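Demonstrations deserve a harder audience

12 shares | 4 comments

The open day held by Fomton in February was courteous, well attended and instructive. It was also, in the view of this organization, too gentle on its own subject. Visitors were shown the Limora household program in simulation, followed by a question period of more than 2 hours.

The simulated tasks were modest ones: a folder, a chair, a bedroom under a sloped roof. Modesty is to the program's credit. Ordinary rooms are where home care agencies would expect such equipment to work.

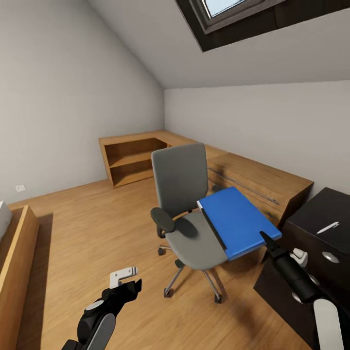 A simulated attic room, with one gripper at the corner of a blue folder over the seat of an office chair.

Our concern lies with what the public was invited to conclude. Three tasks were presented, each chosen by the host. No visitor was asked to propose a fourth, and no record of unsuccessful attempts was offered.

Public bodies considering a purchase should request both. A demonstration centre that receives public money ought to publish its failures alongside its successes, in plain language, before the doors open.

Comments (4)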